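Astutard

Nov 22, 2025
By Isla Pomare

Astutard is a home-built two-armed robot for kitchen jobs, put together in the shared workshop at Dokadgate by a handful of us who mostly had no business building a robot. I've written this entry because the old one was four lines long and got the name wrong (it was never "Astutard 2", there has only been the one!).

Background

The idea came from Liviu Buzatu, who wanted something that could clear up after supper and had already bought more motors than he could use. His sister Brândușa had a lathe and some patience, so she was in from the first evening. Ionuț Olteanu did the wiring. I did the sanding, the ordering and a good deal of the arguing, and later on the writing up as well.

The name was Liviu's and I voted against it. Before that it was called Yusuf on the whiteboard for most of a year, and you'll still find that name in the older wiring notes and in half the folders on the workshop computer.

How it is built

There are two arms, one pale and one dark, fixed to a table so that they face each other across the work. They don't match and they were never going to – the second came along much later, when the plan had changed twice. Each has its own control program, and a third program, which Ecaterina Sima wrote and which we all call Dakley, decides whose turn it is to move. Early versions of Dakley were very polite and both arms would sit there waiting for each other until somebody pressed the stop button.

The arms can be moved by hand to show them a job, and the movement is saved as a "run". Up to 2000 runs fit on the drive before it needs clearing out, and the folder stood at 1116 when I last looked.

What it does

Most of the work so far has been with trays and dish racks. Rice is our favourite thing to practise with, as it's cheap, it shows up well on a dark tray and it gets absolutely everywhere, so you can tell straight away how careful the arm has been. Cups are harder than plates in my opinion, though Ionuț says the opposite and we've stopped discussing it.

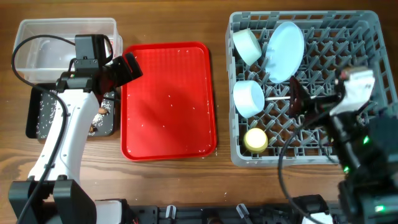 The rack jobs need the most fiddling with settings. A cup lying on its side wants a different approach from one standing up, and the pegs get in the way of nearly everything. Brândușa has been trying different fingertips since October, first rubber, then a sort of felt, and she is now back on rubber with a deeper groove cut into it.

Cost

We set aside 500 pounds at the start, which went on motors and a power supply, and after that I stopped adding up the receipts.

See also: Dakley; Dokadgate workshop; Yusuf (early notes)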